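Replacing and Relabelling the Drives in the Department Storage Server

Student project report, second-year Systems Administration
Project group Hodatine
June 2025

1. Background

The storage server in the second-floor lab holds coursework, group projects and the nightly copies of the teaching database. It was bought from Tatell and has been running since before any of us started the course. In September one of its drives dropped out and the lab was without shared folders for most of an afternoon. The spare was in a cupboard, but the person on duty did not know which bay to open, and the paper list taped to the rack did not match what the server reported.

Our project had two aims. The first was to replace the oldest drives. The second was to leave behind a record that someone new could use without asking around.

2. The drives and the caddies

The server takes 3.5-inch hard disks. Each disk sits in a blue plastic caddy, and the caddy slides into a metal bay. The connector is at the far end of the drive, so it has to go in straight. We practised on the bench with an old disk before touching anything that held data.
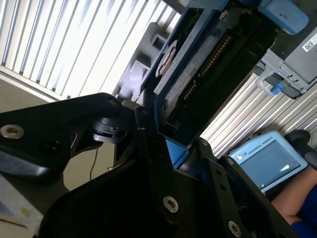 Roel Declercq asked at the mid-term review why we were bothering with caddies at all, when the same money would buy a small sealed unit with a longer warranty. He thought the department should stop looking after single disks and replace the whole box every few years.

We looked into this. The sealed unit we were quoted for, an Amow, came to 1290 euros without disks, and it would have meant moving all the shares to a new address. Our budget covered new disks and a pack of labels. We have put the quote in the appendix in case next year's group wants to take it up.

3. Method

We worked in the evenings after the last class. For each drive we did the following:

Checked that the last backup had finished and could be opened.
Marked the drive as offline in the server software and wrote down its serial number.
Released the latch, drew the caddy out a short way and waited for the disk to stop spinning.
Moved the new disk into the caddy and slid it back.
Started the rebuild and did nothing else until it had finished.

The rebuild was the slow part. The longest took over 11 hours, so we never did more than one drive in an evening. We replaced 8 drives in all.

Handling took some getting used to. A caddy should be held by its sides, with fingers kept away from the gold pins and the circuit board. Our first written instructions left this out and we added it after the bench practice.

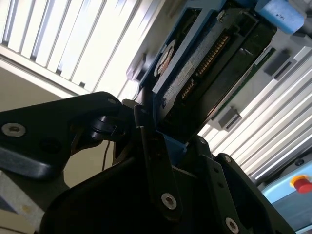

We also changed the order of the steps once. At first we wrote the serial number down after the swap, which meant that two disks were on the bench together and could be confused. Writing it down before the caddy comes out is safer.

4. Results

All the rebuilds finished. Three of the old disks showed read errors in testing and have been put aside for disposal. The others passed and are kept as practice stock, marked as such.

The new bay list is a single sheet. It gives the bay, the serial number and the fitting date. A copy is kept in the shared folder and another in the Ait Brahim binder with the network plans.

5. What we would change

We should have ordered the labels earlier. The first pack did not stick well to the plastic and had to be replaced, and we lost a week. The bay list still has to be updated by hand, and it will go out of date if the next swap is done in a hurry. A short script could compare it with what the server reports. We started on one but did not get it working in time, and the unfinished version is in the project folder.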